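**PRESS RELEASE: for use from January**

# Home-built robot that sorts empty bottles enters shared trial at Gosach workshop

The members of the Gosach shared workshop are pleased to announce that Clusgate, a robot arm for sorting household plastic, is now in its second stage of building. The arm is made by Ecaterina Bălan and Costel Toma, who started it in Ms Bălan's flat and moved it to the workshop when the kitchen table was no longer sufficient.

Clusgate has a simple task. It must pick up empty drink bottles and food containers from the floor and put them in a bin. For a person it is a work of one minute. For a machine built in free evenings it is much more difficult, as clear plastic is hard to see and a crushed bottle has no fixed shape.

"At the beginning we trained only with new bottles, all of the same kind, standing in a row," says Ms Bălan. "The arm was very good with them. Then my neighbour gave us her real recycling and it could not take even one. So we changed the method completely."

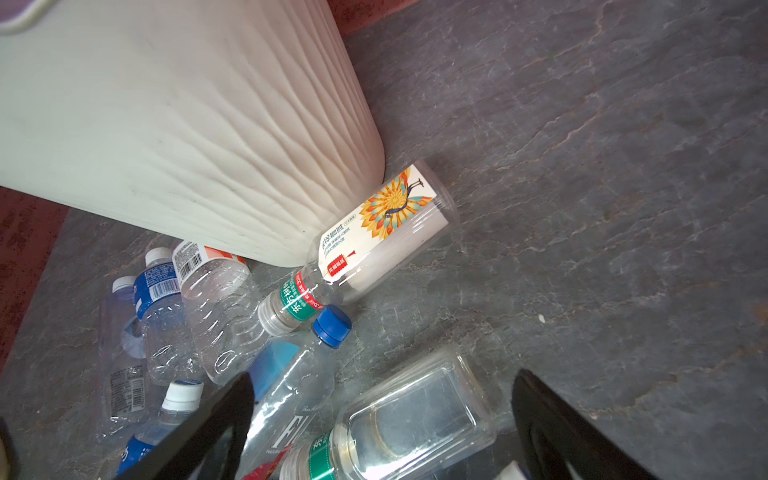

Since that change, the builders have recorded 473 practice runs in which a person guides the arm by hand controls. The small camera is fixed at the wrist, close to the fingers, so the software learns from the same view it will have later when it works alone. The runs are made on different floors and in changing light, and the bottles are thrown down again before each run.

The two fingers were printed at the workshop and are the 7th version. Earlier ones were too short and pushed the bottles away before closing. The present fingers are longer and open to 80 millimetres, which is sufficient for most bottles if the arm approaches from the correct side. Large bottles must still be taken by the neck. Mr Toma wrote the control program, and Muthoni Ndung'u has designed the base plate, which can be fixed to any strong table with two clamps.

In the last internal test, Clusgate put 70 per cent of the items in the bin without help. Flat containers remain the weakest point, and the team is preparing a softer fingertip for them.

"It is slow and the motor of the elbow makes an unpleasant noise," says Mr Toma. "I would like to repair the noise first, but the others have voted for the fingertips."

The drawings, the parts list and the control program will be given without payment to any person who wishes to build the same arm. A printed building guide, edited by Paula Pascu, is in preparation in English and Romanian.

Visitors can see Clusgate at work during the open evening in January, from 6 pm. Clean empty bottles are welcome, with or without caps. Glass cannot be accepted.

**Contact for the press:** Vasilică Pîrvu, Gosach shared workshop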